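Hotau — does Rennie's exit make sense to anyone? (spoilers up to episode 156)
Soap and Serial Drama board

marlow_pt
Posted 19/03/2025

I've watched Hotau since the second season and I've put up with a lot, but I can't make sense of how they wrote Rennie out. For anyone behind, she signs the clinic over to her brother, has one conversation with her daughter in the car park, and then she's on a bus. No goodbye with Tomas. No mention of the fire. She spent most of last year insisting she would never leave until someone answered for the fire, and then she goes without bringing it up.

Did I miss an episode? I went back and checked 155 and there's nothing there either.

deckchair9
You didn't miss anything. It was that abrupt. I thought the car park conversation was good, though. Mhairi Ritchie has always been better in the quiet stuff than the shouting, and she got four minutes with no music under it. I'd take that over a big farewell party at the diner, which is what every other character gets.

marlow_pt
The acting was fine. I have no complaint about her. My complaint is that the fire plot now belongs to no one. Tomas wasn't there, the brother doesn't know about it, and the daughter was away at school.

gil_on_the_stairs
The brother does know. He found the insurance letter in the February episodes, the one where the power goes out. He reads it and puts it back in the drawer. I assumed they were saving that for after she left, and it would explain why she gave him the clinic so easily. She doesn't know he's read it. He's going to use it.

marlow_pt
I'd forgotten the letter. That helps a little. I still think she should have said something on the way out.

Oonasbakery
I'm with marlow. My mother and I watch it together and we both said "is that it?" when the credits came up. Rennie was the reason we started watching. You don't build somebody up from a walk-on at the pharmacy counter to the center of the show and then put her on a bus in the rain.

deckchair9
People do leave towns like that in real life.

Oonasbakery
They do, but I'm not watching real life at 7:30. I want to see her tell Tomas.

deckchair9
Fair enough. I don't think she would have told him, is all. She never told him about the first husband. She never told him about the money. Keeping quiet is the most Rennie thing she could do, and I was relieved they didn't give her a speech that sounded like a different character.

pell_street
Does anyone know if she's gone for good? Bus exits usually mean the door is open. When they killed off the Brasico manager they made sure we saw the body.

gil_on_the_stairs
The recap site says she was offered a return and hasn't decided. I'd treat that as gossip. It's the same site that said the show was being cut to one night a week, and that was wrong.

pell_street
Thanks. I'll keep hoping.

tern_and_co
Different view here. I think the show needed her to go. Every plot for two years ran through Rennie. The clinic, the fire, the custody case, the business with the Brasico warehouse. Li-hua Kwok's character has been standing behind a desk handing her folders since she arrived, and she's the more interesting of the two. Last week was the first time she had a story of her own and I thought it was the best episode since the wedding.

Oonasbakery
The Nosamis plot? I can't follow it.

tern_and_co
Short version. Nosamis is the company that does the testing for the clinic. Somebody there has been changing results, and she worked it out because two patients with the same surname got each other's letters. She hasn't told the brother because she thinks he's in on it. I think he isn't, and that's going to be the tragedy of it.

gil_on_the_stairs
He's definitely in on it. See above about the letter.

tern_and_co
Knowing about the fire and fixing test results are two separate crimes. He can be guilty of one.

gil_on_the_stairs
On this show? Name one person who's only guilty of one.

tern_and_co
Tomas.

gil_on_the_stairs
Okay, Tomas.

hatbox15
I'll add a complaint about the Nosamis episodes, which otherwise I've liked. I worked in a hospital lab for 15 years and the set bothers me. They have beakers of blue and green liquid on every surface, and one scientist walking around with a clipboard. A blood lab is mostly machines, sample tubes with barcodes, and people waiting for a phone to stop ringing. No one is pouring anything. 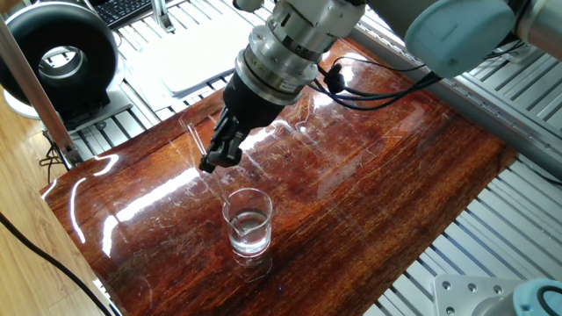

Kwok's big scene is the one I'd fix first. She's meant to be confronting the technician, and the director has him stirring a beaker the whole time, for no purpose, with his whole fist around the rod like he's mixing paint. A stirring rod is a thin bit of glass. You hold it lightly near the top, at a slant, with the other end down in the beaker. It's a small thing, but he's supposed to be the expert and I stopped listening to what she was saying to him. I had to go back and watch it again to catch the line about the second set of files.

deckchair9
What was the line? I missed it too.

hatbox15
She says, "There are 164 names on your list and 156 on mine." Then he puts the beaker down and it cuts to the diner.

tern_and_co
So the missing patients are the plot. I took it as a mistake in the records. I'm going to have to watch that again.

marlow_pt
Could the missing names be people who were in the building the night of the fire? That would tie it back to Rennie.

gil_on_the_stairs
That's good. That would also give them a reason to bring her back as a witness.

tern_and_co
I don't buy it. The fire was before Nosamis had the contract. The sign was still the old one in those episodes.

marlow_pt
Are you sure about the sign?

tern_and_co
Fairly sure. They changed it when the brother came in.

Oonasbakery
If they bring Rennie back for a trial I'll forgive the bus. Mom says she won't, but she'll watch.

pell_street
Does anyone have the older episodes recorded? My set wiped everything before season 9 and I'd like to check the sign myself.

hatbox15
I have most of them. I'll look tonight and post what it says over the door.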